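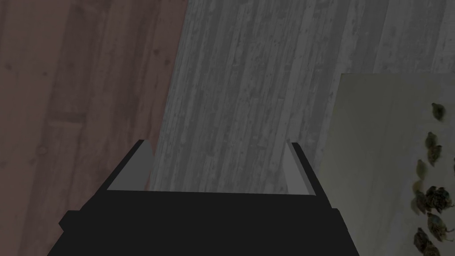 3. How I ran the study

3.1 The villages and the diaries

I picked Tollimau and Gisdale for a fairly selfish reason, which is that I could get to both of them on the same bus. They're also a good pair on paper. Both lost their last bakery in the same decade, both have one shop that sells sliced bread, and both have a lot of people who've gone back to baking at home (or never stopped). What I wanted to know was how they decide when a dough is ready for the oven, and whether the recipe has any say in it.

I asked 26 households to keep a baking diary for 30 weeks, starting in September. Each diary was a plain lined notebook with a pencil tied to it, and I asked for four things: what went into the bowl, when it was mixed, when it went into the oven, and what made the baker decide it was time. That last one I left wide open. I'd tried a version with tick boxes on my own neighbours first and they ticked everything, bless them, so out it went.

By the end I had 744 usable entries. I threw out anything with no mixing time, and I also threw out flatbreads, which I'm still a bit sorry about as some of the best comments were in there. Cakes and scones never counted. Soda bread caused a long argument with myself and in the end I left it out too, as there's no rise to wait for.

3.2 Sorting the reasons

I read every entry twice, a month apart, and gave each one a code for the main reason the baker wrote down. I finished up with 8 codes. The full list is in Table 2, but the ones that matter for this section are "clock" (the recipe said two hours, so two hours it was), "poke" (the baker pressed the dough and watched it spring back), "tin" (it had reached the rim, or a mark on the side) and "life", which covers every loaf that went in when the school run was over or the programme had finished.

I'll admit "life" started out as a bin for entries I couldn't place. It soon got far too big for that. One Gisdale baker wrote "wanted my bath" on a Saturday in the depths of winter, and the loaf, according to the same entry, was the best of the month. After that I went back and coded the whole lot again with "life" as a proper group of its own.

Where an entry gave two reasons I took whichever came first. I know that's rough. Fragkou bakers (there's a small cluster of households in Tollimau who all use the Fragkou starter, passed round in jam jars) nearly always gave two, a poke and a smell, and my rule hides the smell almost completely. I come back to this in section 5.

3.3 Kitchens and temperature

I gave every household a cheap dial thermometer and asked them to keep it wherever the dough was left to rise. Most people wrote the reading down for the first few weeks and then got bored, so I haven't tried to do any sums with it. What the readings are good for is backing up the comments. When somebody wrote that the dough was "sulking", the kitchen was nearly always a cold one.

Flour was harder to pin down. Most households bought Farnen strong white from the shop, but people swap bags and top up jars, and a fair few entries just say "the usual". I let that stand.

Figure 1. Open gripper, wooden surfaces and pale board.

3.4 What I didn't do

I didn't weigh or taste any of the bread in a formal way. I ate plenty of it, mind you, but I'd have been a hopeless judge by the third kitchen of the morning. All the ratings in section 4 are the bakers' own, copied straight from the diaries with the spelling tidied up.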